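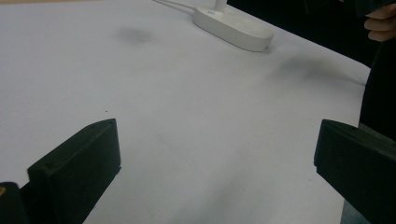 2 min read

So I finally got out to Brindgate for the Sillix open day, and I'm still thinking about it! I signed up back in August, when the list already had 224 names on it, and figured I'd never get in. They took us around in groups of 6.

If you don't know Sillix, they pack small parts kits, the little bags of screws and clips that come with shelves and lamps. For years that was all handwork. Now half the floor runs on Gough arms (big, slow, weirdly quiet) and the packers have been moving over to what they call teaching. You hold a gripper with two black fingers, same kind the arm has, and do the job with it at a plain white table, over and over, so the arm has something to copy. Open, reach, close, lift, put down, back to the start. One packer told me she does more than 40 rounds before her first coffee.

I asked if she missed the old line. Her wrists don't, she said, but she misses the talking. On the line there were people on both sides of you all day, and at the teaching tables you mostly work alone and get a break each hour. The pay went up a grade, which she was happy about. What bugs her is the software, Ikavo, which throws out a round if you go too fast, and she's fast! Years of bagging screws will do that.

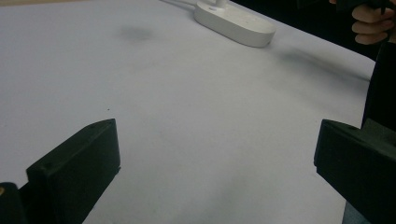

Jaws open over one of the teaching tables, nothing between them.

They let us try it too. I was terrible. You'd think it would be like using kitchen tongs, but the fingers are chunky and you have to come in lower than feels right. I dropped a clip twice and then got it in the tray on my third go (small cheer from the group, thank you).

The shift lead was pretty open when somebody asked about jobs. There are 122 people on the floor, the same as before the arms, but the night shift is gone and those folks had to switch to days. One guy in our group used to work nights there and he did not look thrilled with that answer.

Lunch was sandwiches in the break room. Parking is a pain, so go early and use the lot behind the building.

Posted 2020-01-04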